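Mikby Antique Fair Moves to October, Keeps Old Hall

January 24, 2021

The Mikby antique and craft fair is off for the spring and will run in October instead, organizers said in a short notice to dealers. Same hall, same hours. Table fees already paid will carry over, or dealers can ask for their money back.

"We looked at the spring dates and it just wasn't going to work," said Gisela Pfeiffer, who has run the fair with Helmut Haberkorn since it left the old market building. "People were calling every day asking. Better to tell them now."

The fair usually draws dealers in furniture, glass, clocks, prints and writing things – pens, inkstands, brush racks, seals, that sort of stock. Last time out 402 visitors paid at the door, a good number for a small town event and the best the fair has had at the hall.
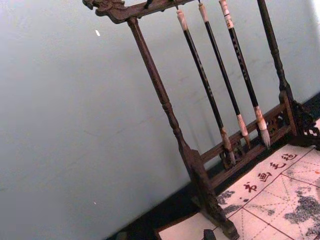
Fewer tables this time. The hall will be set up for 25 dealers with wider aisles, and entry will be in 2 sessions, morning and afternoon, with a break between to air the place out. Tickets will be sold ahead only, none at the door. Price not set yet.

Not everyone is happy. Marlene Hamann, a furniture dealer from Vorow, said the fall date puts it to close to other fairs and she may have to pick one.

"I can't be in two places with one van," she said. "And October is when I do my best trade in the shop."

Kerstin Stöcker, who sells prints and paper goods, said she'd take any date she can get. She has been selling by mail since last year and says shipping anything framed is a headache.

The repair table will be back, Haberkorn said, for small jobs like loose joints and missing clock keys. The cafe corner is still undecided. Talks on parking behind the hall are still going on with the town.

Dealers who want to keep thier spot should reply to the notice in writing. Those who don't answer will go on the waiting list. A floor plan goes out in the summer.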